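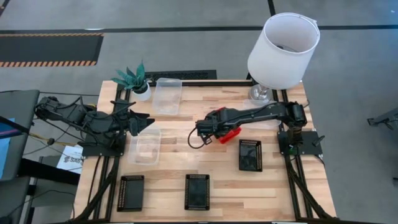
How does a robot arm learn a household chore without anyone writing code for it? A person performs the chore through the arm, by remote control or by moving it by hand, and software is trained on the recorded motion.

Birkard has spent the winter collecting that kind of recording at its Roltodeo workshop, and on 5 Apr 2023 the company said its first set of tabletop tasks is complete. The set holds 812 demonstrations made with two arms mounted on opposite sides of a butcher-block table. Items on the table include clear plastic containers, black trays, a lamp and a small potted succulent.

Of the total, 600 demonstrations were made by remote control. The operator holds a pair of smaller leader arms, and the working arms copy each joint angle. The rest were made by hand guiding, with the motors set to offer little resistance while a person moves the arm through the task.

"Hand guiding is quicker to teach to a new operator, but you end up with your own arms in the camera view," said Mwangi Mrema, who runs data collection at Birkard. "For two-arm work we have mostly stopped using it."

Mrema said the hardest task to demonstrate was passing a container from one gripper to the other. The operator gets no sense of grip force from the leader arms and has to judge contact by eye. New operators tend to close the second gripper late - or release the first one early - and those attempts are thrown out before training.

Software for the project comes from Flimer, which supplies the recording and playback tools. Brian Magesa, an engineer there, said each demonstration is replayed on the arms once before it is accepted. A policy trained on 64 demonstrations of a tray task could place the tray in a fixed spot, he said, but failed when the lamp was moved. With 100 demonstrations and the lamp in varied positions, it recovered in most trials. Magesa did not give a success rate.

Birkard plans a second set in October, with operators working from a separate room over a network link. Delay on that link has not been measured.

Print this article
E-mail this article

Related items
Mfaume opens gripper repair bench
Flimer updates playback tools for two-arm systems
Roltodeo workshop adds evening operator training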